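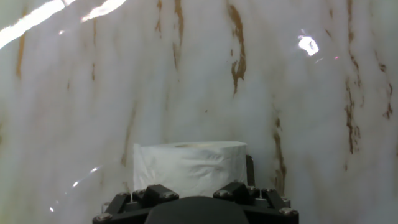

My grandmother's recipe box came to me in April, and I have spent most of my evenings since then sitting at the kitchen table with a cup of tea, reading cards. I thought I would skim them in a night or two and pull out the pie crust and the bread and butter pickles, and that would be that. I'm now well past the pickles and still reading. What slowed me down is that so few of the cards are written as recipes the way I think of recipes. They're notes she made to herself, and she already knew how to cook, so she left out everything she knew. One of them says, in full, "Marble cake – as usual but with the coffee." As usual! I stared at that for a good long while. I had a pale stone pattern in my head the whole time, the kind with rusty brown veins running up and down through off-white, like the one behind that roll of toilet paper, and I kept thinking that was how her marble cake looked when she cut it, more streaks than swirls, with the dark part running from the top of the slice to the bottom. Mine has never once looked like that. Mine comes out in two sulky layers.

So this post is going to be about the marble cake, and also about the box, and I'm afraid it will wander a bit. If you only came for the cake you can skip down toward the end, where I've written out what I do now.

The box itself is green tin with a hinged lid that doesn't close anymore. She kept it on top of the refrigerator in the Plivbridge house, behind the bread, and you had to ask before you took it down. I was maybe eight before I was allowed to carry it to the table by myself, and I remember being very solemn about it. There are alphabet dividers inside, but she didn't use them as alphabet dividers. She had her own system, and I'm still working it out. Behind C are things for company. Behind F there's nothing but fudge, 17 cards of it, and as far as I can tell most of them are the same fudge written down again on different days with the sugar nudged up or down. Behind W is a mixed-up bunch that I finally decided must stand for winter. I was very proud of myself for that one. It's all soups and suet things and a baked bean recipe that starts the night before.

I've been copying everything into a notebook as I go, because the older cards are getting soft at the corners and a few have ink so faded I have to tilt them under the lamp. I use a plain lined notebook from Wakine, the little stationery shop by the bus station, and a pencil, so I can go back and fix things. And I do go back and fix things, constantly. Her sevens look like her ones. Her "tsp" and her "tbs" are very nearly the same squiggle, and I found that out the hard way with a batch of gingersnaps I won't describe any further.

What I love best, though, are the parts that aren't cooking at all. On the back of the chicken pie there's a list of who came to dinner and who didn't eat the peas. On the back of a corn relish she worked out the price of a winter coat. There's a card with how to get candle wax out of a tablecloth (brown paper and a warm iron, which I knew) and how to keep ants out of the pantry (cucumber peel, which I didn't know and haven't tried). And tucked into the cakes is a folded page from a baking powder booklet by a company called Heydari, with six cakes printed on it and her handwriting all around the edges. That page is where I finally got somewhere.

The fourth cake on the page is called Plain Family Cake, and next to it she has written "USUAL" in capitals and underlined it. I actually said "oh!" out loud to an empty kitchen. There it was, the usual, the thing that half the cards in the box refer to and none of them explain. The upside-down cake is the usual with pineapple. The cottage pudding is the usual with less sugar and a lemon sauce. And the marble cake is the usual but with the coffee.

I'd like to tell you that I baked it that night and it was perfect and I cried. I did bake it that night. It was all right. It was a little dry, to tell the truth, and it had those same two layers, light on the bottom and dark on top like a sofa cushion. So I made it again the next weekend, and again after that, and I've been through a fair amount of butter by now.

A few things I've learned, in no special order.

The printed page wants a "moderate oven" and leaves it there. Her oven in Plivbridge was a gas one that ran hot on the left, and she turned every pan halfway through without looking at a clock. I'd forgotten that until I was standing in front of my own oven with the mitts on. I bake it at 350 and I turn it, too, though I don't think mine needs it. I like doing it.

The coffee goes in the dark half only, and it needs to be strong and it needs to be cold. I tried it warm the first time, and the batter went thin and slid to wherever it wanted to go. Two tablespoons is plenty. I've been using Harkano, the dark one in the red tin, for no better reason than that it's what I drink in the morning and there's usually an inch left in the pot.

The cocoa has to be mixed into the coffee before it meets the batter. If you shake dry cocoa straight in, you end up beating it so long to get the lumps out that the dark half turns tough, and then you have one nice cake and one rubbery one living in the same pan.

And now the streaks. I had been doing what every marble cake recipe I've ever read tells you to do, which is spoon in the light, spoon in the dark, and drag a knife through in a figure eight. That gives you swirls, if it gives you anything. Then I came to a line on the Heydari page, squeezed in sideways along the margin in pencil so pale I'd passed right over it, and it said "stand the spoon up." I had no idea what to make of that. I put it aside and went and did the laundry. Somewhere in the middle of folding towels I got a picture of her hand in my head, holding the big spoon by the very end and poking it straight down into the pan, up and down, up and down, all the way along, like somebody planting beans. No dragging at all. Just down to the bottom and back up.

Well, I dropped the towels and tried it. It works! The dark batter follows the spoon down and the light batter gets pulled up beside it, and when you cut a slice you have these long crooked brown lines going from top to bottom, some thick and some hardly there. It's not exactly hers. Hers were finer, I think, or else I've made them finer over the years by remembering them. But it's close enough that I stood there at the counter with the knife in my hand feeling about eight years old.

So here is what I do, as plainly as I can put it.

Cream 1 stick of soft butter with a cup of sugar until it's pale and fluffy, longer than you think. Beat in 2 eggs, one after the other, and a teaspoon of vanilla. Stir together a cup and three quarters of flour, 2 teaspoons of baking powder and half a teaspoon of salt, and add that in turns with two thirds of a cup of milk, starting and ending with the flour. Scoop a bit more than a third of the batter into another bowl. Mix 3 tablespoons of cocoa with 2 tablespoons of strong cold coffee until it's smooth, and fold that into the smaller bowl. Butter and flour a loaf pan. Light batter first, dark on top, then stand the spoon up and go along the whole pan with it, maybe a dozen pokes. Bake at 350 for 50 to 55 minutes, turning it once, until a toothpick comes out clean. Leave it in the pan for ten minutes before you tip it out, and try to leave it alone until it's cool. I never manage that last part.

It's better the second day, wrapped in a clean dish towel. She'd have had it with more coffee. My husband has it with butter on it, and I've stopped arguing with him.

I counted the cards the other night, finally, out of curiosity, and there are over 600 of them. I've copied out 37. At this rate I'll be at it for years, and I find I don't mind one bit. Next up is a card from behind the W that says only "Good dumplings, see other card." I haven't found the other card yet. If your own grandmother had a usual of some kind, I'd love to hear what it was, and especially if she ever wrote it down anywhere.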